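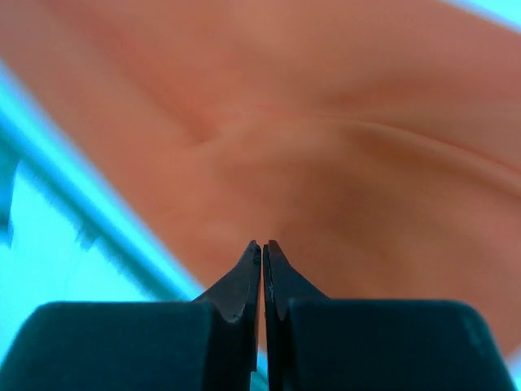 Ginette Hawthorne wrote in to ask whether the Zalewska fabric shaver is any better than the cheap one she already has, and whether it makes holes.

Home | Reviews | Laundry | Sewing | Contact

It is better, and it made one hole. I have used the Zalewska since February on T-shirts, two wool sweaters and the couch cushions. It runs on a rechargeable battery and comes with a spare blade and a small brush. The head has 4 height settings. Setting 1 sits closest to the cloth, and that is the one that cut my sweater, at a seam. I should have kept it away from the seam.
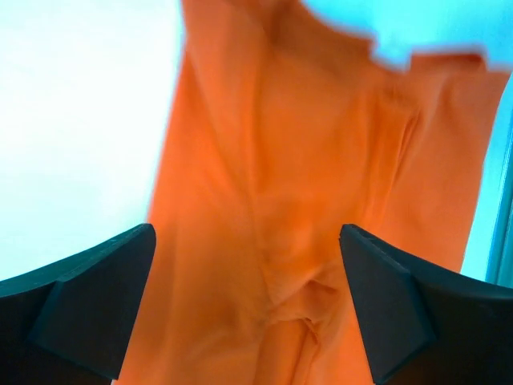 Cotton knits come out well on setting 2. Lay the shirt flat on a table, pull it smooth with your free hand and move the shaver in small circles. A badly pilled T-shirt takes me 20 minutes. Fleece is slower, and the lint cup fills up fast. It holds very little and the lid is stiff, so emptying it gets tiresome.

The battery lasts through a full evening of mending. Charging is slow, and the light on the handle stays red the whole time, even when it is full.

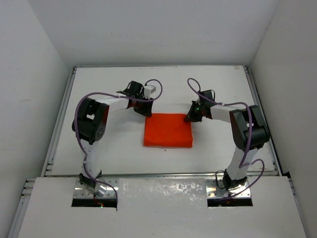 Harvey Caron says his stopped spinning after a few weeks and that cleaning under the blade guard fixed it. Mine did the same. Twist the guard off, brush out the fuzz and put it back. The manual does not mention this.

Noise is about what you would expect from an electric razor. I can use it with the radio on.
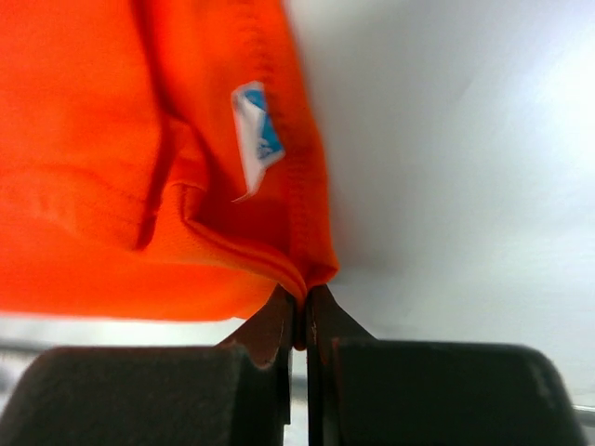

Replacement blades come in packs of 2 and are easy to fit. I paid $27 for the shaver, and for that price I would like a bigger lint cup. I would still buy it again for shirts and sweaters. For the couch I went back to a sweater stone.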